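Keeping a Shared Workroom in Order

Horacio Insaurralde oversees the workroom at Hollier, which 4 teams share. He asks that every table carry a marked area. "The tape tells people where the work goes," he said, "and a brick belongs inside it."

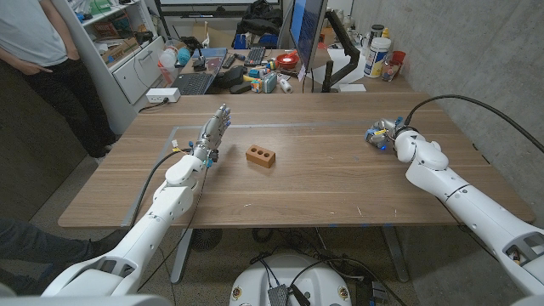
According to Lusier, the shelves matter more than the tables – boxes left undated are opened again and again. Mr. Insaurralde agreed, and the inventory of 393 items is now reviewed each March.

Small parts are kept in clear containers wherever possible. "People look before they ask," he noted.
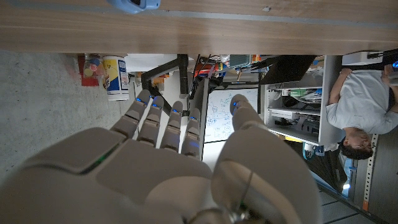 Talavera would prefer closed cabinets throughout, having seen too many cables piled on open surfaces. The matter remains under review.

Monitors are to go on arms, which leaves the wooden tops free.
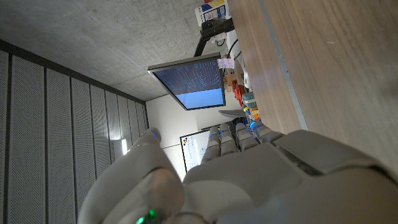

The same policy will apply to the second room, due to open with 2 more tables.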